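Tukumdale Tabletop: gripper comparison notes and data card

README

Last updated 2023-05-21

Hello, and thank you for taking the time to read this before downloading anything. The folder is large and the notes are a bit rambling in places, so do skip to whichever section you need. If you only want to load an episode and look at it, the "Getting started" part is enough to be going on with.

What this is

Tukumdale Tabletop is a set of recordings made while we were trying to choose between two parallel grippers for kitchen-sized objects. We call them Moreira and Gerero throughout, after the names on our own parts list, and the folder names follow suit. Both were driven by the same arm and the same controller (Zutum, release 4), over the same white table, so that most of what differs between the two halves of the set ought to come from the fingers and from whoever was holding the controls that day.

It began as a private comparison and we had no great plan to share it. Then two other groups asked for the raw files within a month of each other, and it seemed kinder to write everything down properly once than to keep answering the same emails badly.

What's in the folder

There are 2000 episodes in all, split evenly between the two grippers. Each episode has its own folder containing:

episode.json – the instruction given, the operator's initials, the gripper, the outcome
overhead.mp4 – the view from straight above the table
joints.csv – joint positions as reported by the controller
grip.csv – finger opening and motor current
notes.txt – only present if somebody felt like writing something

Of the whole set, 106 episodes have a notes file. They're worth a read if you have a spare half hour, as they're where most of the useful grumbling ended up. A further 80 episodes are held back in a folder called "check" and use arrangements of objects that don't appear in the main set. Please keep those for testing if you can bear to. They are not included in the 2000.

Getting started

Unpack the archive somewhere with plenty of room, then run the loader from the top folder:

python load_episode.py --gripper moreira --id 400

You should get the overhead video playing next to a plot of the finger opening. If the plot comes up blank, the usual culprit is a missing grip.csv, and the script will print the path it was looking for. Windows users will need to put the path in quotes if there's a space anywhere in it. (Sorry! I know it's tedious.)

The tasks

Instructions are short and written in plain words, the way you'd ask somebody to help you in the kitchen: "put the strawberry on the plate", "move the cup to the left", "stand the bottle up". Operators were free to do them however they liked, and you'll see quite different habits if you watch a few in a row. Fiona nearly always comes at a cup from the side, while I tend to go for the rim from above, and the success figures are a little muddled by that. We did swap halfway through each block so that neither gripper got only one of us.

An episode is marked "done" if the object ended up where the instruction said and the hand had let go of it. It's marked "partly" if the object got there but something else was knocked over on the way. Anything else is "not done", including the ones where we simply ran out of patience.

How the two compared

The short version is that we preferred Moreira for small toy food and Gerero for anything with a handle. Moreira's fingers close more evenly, and on little round things that makes an enormous difference to your mood by the end of an afternoon. Gerero opens wider and is less fussy about where you start, so measuring cups and colanders were much less of a chore, but it had a way of nudging fruit along the table before it had properly got hold of it.

Bottles were a draw, more or less. Lying down they were manageable with either, provided you picked them up near the middle. Standing one up again afterwards was a different matter, and I'd ask you not to read too much into the "stand the bottle up" results, which say more about our wrists than about the hardware.

We didn't measure grip force directly. Motor current is there as a stand-in and it's fine for seeing when contact happens, but please don't turn it into newtons and quote us on it.
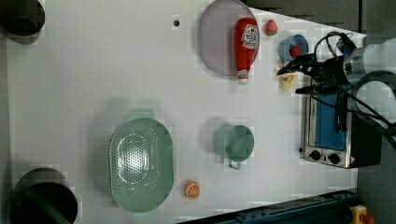
Struan Ogilvie

The table layouts were meant to be busy. With the ketchup bottle lying across the plate and the strawberry just beside it, there's much less room to come in than you'd think, and the blue cup with a piece of red fruit at it made for a nice awkward target with something yellow right under the hand. The mint-green colander and measuring cup were there for the handles, and the toaster oven takes up a good bit of the right side, so the arm has to mind its elbow, so to speak.

Known problems

The cables near the gripper can cross the overhead view when the arm reaches in, and they'll hide whatever is underneath. We haven't masked them. If you're training a detector, you may want to.

The dark fingers give a tracker very little to hold on to when they overlap. Fiona tried a strip of pale tape in August and took it off again within the week, as it kept peeling. Those episodes carry the tag "tape" in episode.json.

Clocks on the video and the controller were started by hand. There is a small offset at the start of each block, and align.py will correct most of it by looking for the first movement. It does struggle with episodes where the operator sat and thought for a while first.

The spelling in the notes files has been left as it was. So has the language, I'm afraid.

What it's good for, and what it isn't

We think it's useful for comparing grasp choices, for testing overhead tracking on a crowded table, and for teaching. A student can get through a block in a morning and come out with something to argue about. It isn't a fair test of either gripper in general. We had one of each, set up by the same two people, and a different pair of hands might well come to the opposite view.

Please don't use it to make claims about safe handling of real food or glass. The fruit is toy fruit and behaves accordingly.

Changes since the last version

Finger opening is now in millimetres in both halves (it used to be a fraction for Gerero). Duplicate folders removed. Loader no longer falls over if notes.txt is empty.

Questions

Write to either Fiona Gillies or me through the project page, and do tell us the episode number if something looks wrong. We're both happy to dig out an original file if yours has arrived damaged, though it may take us a few days.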